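Escritorio de madera marrón oscuro: ¿de qué color pinto la pared?
Foro Zilside > Casa y taller > Muebles

tuerca_949
Estoy montando el rincón de trabajo y la pared lavanda pálido con la mesa oscura me tiene enamorada.

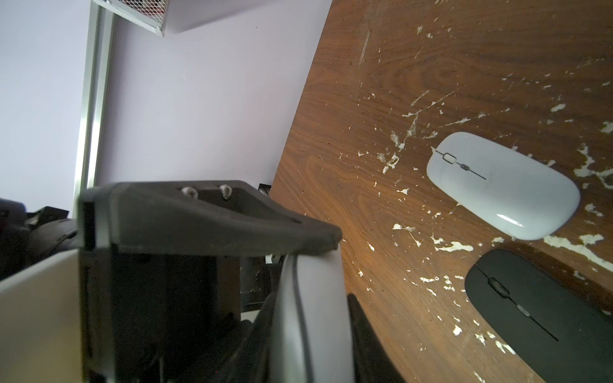

¿Con qué limpio un escritorio de madera oscura para que no queden cercos?

pinomelis
Con un paño de microfibra apenas humedecido y otro seco detrás, siempre siguiendo la veta. Si hay grasa, una gota de jabón neutro en el agua y listo.

lijafina
¡Qué buena combinación, marrón y lavanda! Yo le doy además cera de abejas dos veces al año, en junio y en diciembre, y queda una gloria al tacto.

pinomelis
Lo de la cera depende. Si lleva barniz no entra, se queda encima y agarra polvo. Primero hay que saber qué acabado tiene.

lijafina
Pues la mía está barnizada y llevo 15 años encerándola. Capa finísima, eso sí, y a frotar un buen rato (brazo, mucho brazo).

tuerca_949
Jaja, me apunto las dos cosas. ¿Y la pared? Mi hermana dice que la pase a blanco.

corcho y cola
¡Ni se te ocurra! Yo tuve el estudio en blanco y aquello parecía una consulta. El lavanda suave con madera oscura descansa la vista una barbaridad.

lijafina
Ahí no coincido, con poca luz natural el blanco ayuda un montón. Aunque si te gusta, quédatelo, que pintar siempre estás a tiempo.

corcho y cola
Prueba con un flexo de luz cálida de 600 lúmenes antes de tocar la brocha. A mí me cambió el cuarto entero.

tuerca_949
Hecho, se queda lavanda. Este finde toca paño, jabón neutro y buscar flexo. ¡Mil gracias a los tres!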